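Plalen Table Care Oil, 1000 ml
Item no. 2983

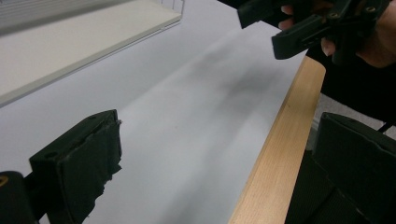
Plalen: for tables at home and at work

Plalen is a clear oil for untreated or already oiled wooden tables. It is made by Wendasia in Metutmont and it has only a light smell. Please do not use it on varnished or painted tops, the oil can not go into the wood there and will stay sticky.

How to use
Clean the table and let it dry overnight. Shake the bottle well. Put on a thin layer with a cotton cloth, always along the grain. Wait 20 minutes and wipe off all oil which is still on the surface. For a new table we advise 2 layers, with one night between them.

Used cloths can start to burn by themselves. Lay them flat outdoors to dry, or keep them in water in a closed metal tin.

Contents: 1000 ml
Colour: clear (makes light wood a little warmer)
Storage: free of frost, bottle well closed

A small bottle of 83 ml is also available, if you wish to try the oil first on the underside.

Orders which arrive before Thursday noon leave our Mudgway store in the same week.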